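Bondarley Robotics Club
Progress report to the Lurel Fund, second period

Prepared by Sobia Arain, club lead
22nd March

Summary
The bin picking project is on schedule for the July open day. The students have finished the pick routine for single blocks and are now working on blocks that lie close to a wall or to each other. Spending is within budget.

Students and sessions
Daniyal Ghumman and Mehwish Ansari lead the programming group. Corey Whitelaw looks after the bench and signs off each student before they may run the arm at full speed. Two students left at the end of last term and their places have been filled from the waiting list.

Spending
Of the 3,000 pounds awarded, 1,000 has been spent. The largest item was hose and fittings from Gondal, at 300 pounds. We expect to buy a spare set of fingers before the summer.

Work on the picking task
The students agreed a standard test: green and red bar-shaped blocks are placed in the metal bin at mixed angles, and the arm has to lift them out one at a time. The bin is clamped to the table so that it stays in the same place between runs. Over the last set of trials 66 per cent of picks succeeded. Most failures were with blocks lying near the side walls – the gripper stops short to avoid touching the metal. Daniyal is rewriting the approach angles for these cases.
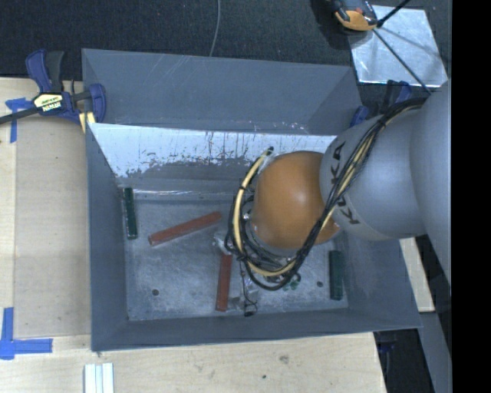 Next steps
Mehwish will repeat the trials with the new angles after the break. Karthikeyan Ramasamy from Flutville has offered to check our safety notes before visitors come in July. We will send the full trial results with the next report.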